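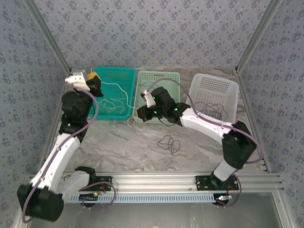 ok at the Fomeck open day, posting as I go, bad wifi so sorry if these land out of order

1/ queue was 20 min just to get a badge. coffee ok. Naltadby have the big hall, skipped it, went straight to the two arm demo upstairs

2/ task today = sorting cables into three baskets. teal, light green, white. sounds dull. I stayed for 38 minutes

3/ Kenji Kapoor running it. says cable is the worst thing you can hand a robot, never the same shape twice. boxes are easy, boxes sit there

4/ both arms on one rail, so they have to stay out of each others way over the middle basket. asked if they ever crash. "in May, a lot"

5/ also the wallpaper!! little flowers. my grandmother's hallway exactly. want it 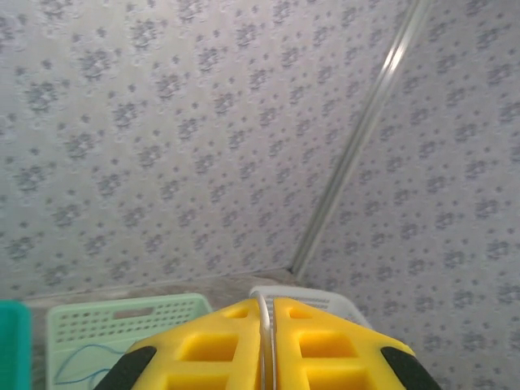 6/ fingers on these are printed in house, Teresa Olszewski does them. she passed a spare pair round and they weigh nothing. new set takes her 3 hours, she keeps a drawer full

7/ guy next to me from Manninen asked about speed. Kenji: slow. a person wins easily. they care about it running overnight w/o someone babysitting. fair answer, wish more booths talked like that

8/ thin cables are the hard ones aparently. they spring back out over the rim when you let go. thick ones behave

9/ Lucyna Mazurek doing a talk at 2 on how they teach it. going if I can find the room, signs here are terrible

10/ found it. full. standing at the back next to a very warm radiator

11/ slides go up on the Murska page tonight she says, will link when I see them. phone on 3 percent, more later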